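Isden 390 folding room divider: review after seven months

We bought the Isden 390 to split a long front room into a sitting area and somewhere to work. The room runs the full depth of the house and has one window at each end, so a proper stud wall was never going to suit it. A divider was the cheap way to find out whether we wanted a wall at all.

The 390 is the middle model in the range. It has four fabric-covered panels on a steel frame, joined by double-action hinges, and it stands on adjustable feet. There is a shorter version for desks and a taller one with five panels. Ours is the plain oatmeal colour. It cost $400 from the Akbridge showroom, and delivery was extra.

Delivery and assembly

It came in two flat boxes. One had a crushed corner, but the panel inside was fine. The boxes are long and awkward, and if you live up a flight of stairs with a turn in it you will want a second person.

Assembly is mostly hinges. Each panel arrives already covered, and you join them in order using the bolts and the Allen key supplied. The instructions are a single folded sheet of drawings with no words. Step four shows the hinge plate upside down compared with step five, and I followed step four, so I had to undo six bolts and start that panel again. Go by step five.

The whole job took an hour and a half, including the mistake. You need a clear patch of floor at least as long as two panels laid side by side. I did it on the carpet to save the fabric from getting marked, and I would do the same again.

One of the feet was missing from the bag. I rang the store, gave them the part number off the sheet (2366), and a packet of four turned up in the post the next week at no charge. I have kept the other three in the drawer.

Fabric

The fabric is a polyester weave, fairly coarse, stretched over a thin layer of foam. It looks better than it does in the catalogue, where it comes across as shiny. In daylight it is flat and a bit nubbly.

It does collect lint. A vacuum with the brush head gets most of it off, and a damp cloth dealt with a splash of tea on the second panel, although there is a faint ring if you know where to look. The covers don't come off. The care label says spot clean only, and that is my main complaint about the construction, as a zip along the bottom edge would have fixed it.

If you want a pattern, there are a few printed options for $60 more. I looked at a leafy one in the showroom and liked it, but it was a lot of print for one room. Plain is easier to live with when the divider takes up that much of your view. The printed fabric is also smoother, so it may hold less lint. I can't say for certain.

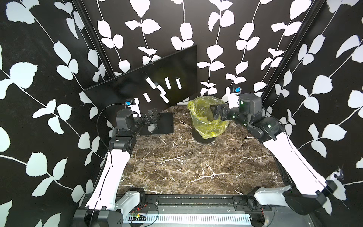

Stability

This is the part people ask about. A folding divider stands up by zigzagging, and the 390 needs a fair bit of zigzag. Opened nearly flat it will wobble if somebody walks past quickly, and I wouldn't trust it around a toddler or a big dog. With each hinge set at a decent angle it is solid. You lose floor space doing this — allow for at least the depth of a bookshelf along the whole run.

The feet screw in and out to suit uneven floors. Our floor drops towards the front of the house and I had the thing level in a few minutes. The feet have felt pads, and two of those have since come off. I glued them back with ordinary craft glue.

Isden sells a wall bracket that fixes the first panel to a skirting board or a stud. I'd call it essential if you plan to leave the divider in one place. We added ours in the second month and the difference was immediate. It should come in the box.

Sound and light

Don't buy it for sound. The foam takes a little of the edge off, so a phone call on one side is slightly less sharp on the other, but you will still hear every word. The television comes straight over the top.

Light is a better story. The fabric lets a soft glow through when the sun is low, so the working end doesn't go dark the way I had feared. By four in the afternoon in winter I need the lamp on, but I needed it before as well. If you want to block a lamp or a screen completely, look at the timber dividers.

Folding it away

Folded, it is a thick slab that leans against a wall. The two outer panels have a fabric strap with a press stud to keep it shut. The stud is stiff and I suspect it will pull out of the strap one day.

It isn't something you will want to move daily. It weighs more than you would think, and the grip is just the edge of the frame. We fold it up when we have people over for dinner, once a month or so, and it leaves dents in the carpet that take a day to come out.

Compared with others

Before buying I looked at the Prultby screen, also $400. The Prultby has nicer hinges and a timber frame, and the covers are removable. It is also a good hand's width shorter, and standing up I could see straight over it, so that ruled it out for us. If you mostly want something to hide a desk while you are sitting on the couch, it is probably the better buy.

I also tried the Su, a light bamboo screen at less than half the price. It was fine to look at. It blew over in the showroom when someone opened the loading door, and I left it there.

Wear

After seven months the frame is unmarked apart from one scratch where I caught it with the vacuum. The hinges have loosened slightly and I went around them all with the Allen key in September. The fabric on the panel nearest the window might be a shade paler than the rest. I'd want to see it after a full summer before saying so.

Good points: tall enough to do the job, easy to level, lets some light through, spare parts arrived quickly.

Bad points: covers don't come off, wall bracket sold separately, confusing step in the instructions, stiff strap.

We're keeping it, and the wall can wait. Four out of five.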